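Stonudlow Soap Swap Is Back, and It's Bigger Than Ever

If you have ever stood over a pot of melting shea butter at midnight wondering whether to add one more drop of lavender, this is your kind of event. The Stonudlow Soap Swap returns in August, and the handmade skin care crowd is already buzzing!

Last year 1,678 bars changed hands. This year the goal is 2,000, and with 22 home makers signed up for tables (plus a waiting list) it looks well within reach. The rules are the same as always: bring a bar you made yourself, take home a bar somebody else made. Lip balms, bath salts and solid lotions count too, as long as the ingredients are written on the wrapper.

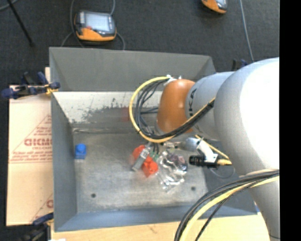 By the Jandora Craft News desk

The big addition is the balm bench, set up by Cimness, the little supply shop on the corner of Mill Street. Visitors can mix beeswax, sweet almond oil and a scent of their choice, pour it into a tin and have it set before they have finished walking the tables. Cimness is bringing 528 tins, and once those are gone the bench closes, so come early if your heart is set on it.

Thiele, the herb farm out past the reservoir, will have dried calendula and chamomile by the scoop – lovely in an oatmeal bar, and even better steeped in oil for a few weeks first. The farm is also running two short talks on infusing oils at home, at 10:30 a.m. and again at 2 p.m. Both are free, and there is usually time for questions afterward.

New to all this? Come anyway. People here love to talk about what they make, and you will hear as much about the batches that went grainy as the ones that came out perfect. Anyone without a bar to trade can buy a swap ticket at the door.

Doors open at 9 a.m. at the old Stonudlow grange hall. Parking is behind the building, and bags are welcome – bring a sturdy one.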